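A Favwood abre em outubro as inscrições para a oficina "Dobrar em Cima da Cama", dedicada a quem tem camisolas de malha a mais e gavetas a menos

A Favwood, loja e oficina de cuidados têxteis, anuncia o regresso da sua oficina de outono, este ano inteiramente ocupada por uma peça de roupa que quase toda a gente tem e quase toda a gente pendura: a camisola de malha. Pendurada, a camisola ganha ombros que o dono não tem. A Favwood propõe que se dobre.

As sessões começam às 18h30, duram 51 minutos e decorrem em quartos montados no primeiro andar da loja, com camas feitas. A mesa de dobrar, tão elogiada nos livros de arrumação, ficou de fora do programa depois de um inquérito a 615 clientes em que a resposta mais comum à pergunta "onde dobra a roupa?" foi "na cama", seguida de "não dobro".

"Ensinar a dobrar numa bancada impecável é como ensinar a conduzir num parque de estacionamento vazio", afirma Adwoa Amegashie, responsável pela oficina. "A colcha tem relevo, o colchão cede e a manga foge. Trabalhamos com isso."

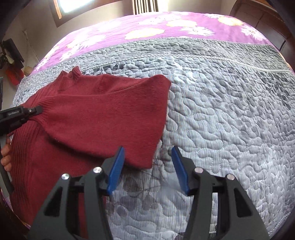

A manga ocupa, de resto, quase metade da sessão. O método da casa manda estender a camisola, alisar o corpo com a palma da mão, trazer uma manga para o meio sem esticar o punho e só depois tratar da outra. O canelado não se puxa. Quem puxa o canelado fica com um punho largo até à primavera, e a Favwood reserva-se o direito de suspirar.

Na segunda parte, Dalibor Ševčík mostra o que fazer com o borboto (pouco, e com paciência) e com as malhas escuras, que guardam todos os fios claros da casa. Haverá também um momento para trocar opiniões sobre naftalina – no ano passado foi o mais animado da noite.

Desde a primeira edição, passaram pelas oficinas da Favwood mais de 3677 peças de roupa, entre as quais um poncho que ainda não foi reclamado. O poncho continua ao balcão.

A inscrição inclui um saco de algodão e um cartão com os passos da dobra. Cada participante deve levar 2 camisolas suas, lavadas. Aceitam-se golas altas. Casacos com fecho ficam para outra edição, a anunciar quando houver coragem.

As inscrições fazem-se ao balcão da Favwood ou por telefone, durante o horário da loja. Os lugares são limitados pelo número de camas.

Contacto para a imprensa: Lamisi Ayaaba, comunicação, Favwood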